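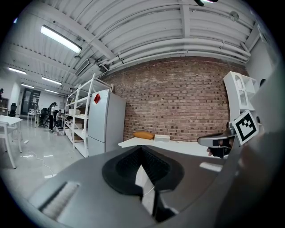 Hands Off the Arm: Teaching Robots Without One

The slowest part of training a household robot is getting the examples. A learned control policy needs many recordings of a task done correctly, and for years the usual way to make them was to have an operator steer a robot arm from a second set of controls. The arm is expensive, the operator tires, and the work has to happen wherever the arm is bolted down.

At the Omley workshop in Brivgate, a group has spent the past year measuring what happens when the arm is left out of the recording step. The project, named Dhanial, has people perform household tasks with a gripper in each hand. The grippers carry the same finger geometry as the ones later fitted to the robot. A camera on each tool records what the fingers are doing, and a further view is taken from head height.

The method rests on knowing where each tool is at every moment. Video from the tool alone gives a fair estimate of motion, but the estimate drifts, and it fails when the camera faces a blank surface at close range. The grippers therefore carry printed square markers, black on white, whose size and pattern are known in advance. Because the markers are set on several faces of a cube, the tool can be turned a good way before the head view loses it completely.

Drawers were chosen as an early test. A drawer moves along one line only, so any sideways error in the recorded path shows up at once as a path the drawer could not have followed. The two hands also have to share the job. One may hold the drawer while the other reaches in, and the distance between the tools matters more than the position of either tool in the room.

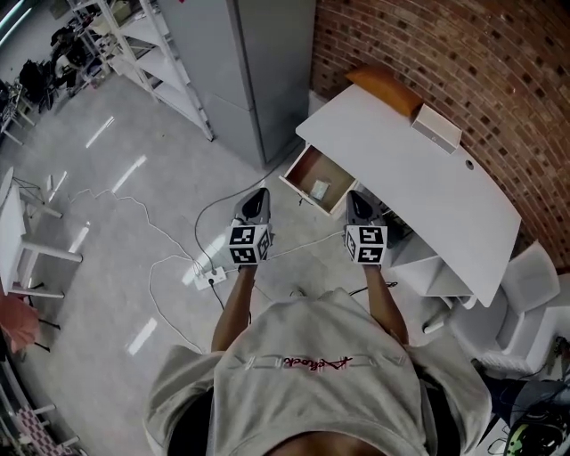
Skerkus, which builds arms for light assembly and has followed the project from outside, is less sure that the distance between the tools is the hard part. Its engineers argue that force is the missing quantity: a person feels a drawer stick and eases off, and none of that reaches a policy trained on position and video. They would accept fewer recordings in exchange for a load reading at each fingertip.

The Dhanial group does not dispute the point. Its reply is that the present data should be pushed until it stops helping, and that the results so far do not show that limit. The collection now holds nearly 3000 recordings. Of these, 197 were set aside before training and used only to check how well the tracking held up. In 19 of the 197, both the tool video and the head view lost a gripper at the same time, and the path had to be filled in from the last known motion. Most of those losses came when one forearm passed in front of the other tool.

Three training runs were compared. The first used tool video alone. The second added the head view as an image but ignored the markers. The third used the markers to place both grippers in one shared frame of reference and trained on their motion relative to each other. The third run was the steadiest on two-handed tasks and showed no clear gain on one-handed ones. The group takes this as a sign that the markers help with coordination and do little for grasping.

Transfer to the robot remains uneven. A person leans, steps and shifts weight without thinking, and a fixed arm can do none of these things. Paths that are comfortable for a standing adult sometimes fall outside the reach of the arm, and these are now filtered out before training. The filter is strict, and it removes low reaches more often than high ones. Work on a moving base is planned, which would let many of the rejected paths back in.

Next in line is a change to the marker layout, meant to keep at least one face in view when the forearms cross. The held-out set will be recorded again with the new layout, using the same tasks in the same order.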